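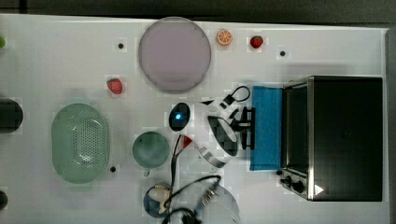 The bench with the toaster oven set out. The arm has a black gripper fitted.

Stop Buying the Gripper With the Biggest Number

2025-09-21

Most small labs and shops choose a gripper the way people choose a vacuum cleaner. They look at the price, they look at the strongest number on the sheet, and they order. I have done it twice and been wrong both times, and I would like to argue for a slower way.

Our group had a decision to make in February. We had one arm and a budget for one good gripper to go with it. The work is household handling: plates, mugs, bowls, fruit, a basket, and an oven door. The items are mostly toy kitchen pieces, which are cheap and light and can be replaced when they get crushed. Two grippers made the list. One was the Grikside, a stiff parallel model with a strong motor. The other was the Beditz, which is slower, weaker and has softer fingertips. On paper the Grikside won easily, and if we had bought from paper that would have been the end of it.

Instead we borrowed both and ran each one through 600 attempts over the same set of tasks. Each task was tried 50 times before the fingers were wiped and the item set was swapped. The same controller ran both. The same person reset the table between attempts, which matters more than I used to think, because two people will put a mug down in two different ways and each will swear the handle is facing the same direction.

The Grikside failed 113 times and the Beditz failed 115 times. That is no difference at all. Anyone who wanted to sell you either one could call it a tie or a win, and the total would back them up.

The failures themselves were very different, though, and this is my main complaint about how grippers get compared. The Grikside lost most of its points on thin and round things. It closed on the edge of a plate and tipped it up. It pinched the strawberry and sent it across the table. When it missed, it missed hard, and the item ended up somewhere the arm could not reach. The Beditz mostly failed by slipping. It would get hold of a mug, lift it a little, and set it back down by accident. The item stayed close to where it started, and the arm could try again.

If you allow a second try, the Beditz pulls well ahead. Published tests often don't allow one. They count the first grasp and stop. I understand why, since a second try makes the numbers harder to compare between labs. But I have never seen a real job where the robot gets one chance at a bowl and then everyone goes home.

Cables are my next complaint. Spec sheets list force, stroke, weight and speed. They do not tell you where the cable leaves the body or how stiff it is. With a wrist camera fitted you have more than one line running back along the arm, and those lines have to go somewhere. Ours drag over the table. They sit on the bowl and push the lid around. On the Grikside the cable comes out at the side, and it bends badly when the wrist turns toward the oven. I would give up a good part of its closing force for an exit at the back. I could not find a single review that mentioned it.

The camera deserves more attention than it gets as well. People test grippers and cameras as if they were separate purchases. They aren't. Longer fingers put the grasp farther from the lens, and wider fingers hide more of the item just when you need to see it. We use the Hughes mount, and the Grikside fingers covered the fingertip area in nearly every close approach. The Beditz left a gap we could see through. That had nothing to do with how well either one grips, and it changed the results more than the motor did.

I will say something for the strong gripper. Oven doors are hard. The door has to be pulled against a spring, and the soft fingertips on the Beditz rolled off it again and again. The Grikside handled it without trouble. If my work were all doors, drawers and knobs, I would buy the Grikside tomorrow and live with the cable. Some readers do have that work, and they should ignore most of what I said about strawberries.

The usual objection to this kind of testing is time. Ours took roughly two weeks for both units, counting the days we lost to a bad fingertip screw. That is a lot for a small group. A wrong gripper costs more than that. We spent most of a season working around the last one, writing code to make up for fingers that were too short.

Some makers will lend a unit if you ask. Brorska, the dealer we used, sent both with no deposit and asked only for the data at the end. Ask before you order. Use your own items, on your own table, with your own camera on the wrist and the cables where they will really be. Write down how each grasp fails as well as whether it fails.

We bought the Beditz. We still can't open the oven door with it reliably, and I am looking at a harder set of fingertips.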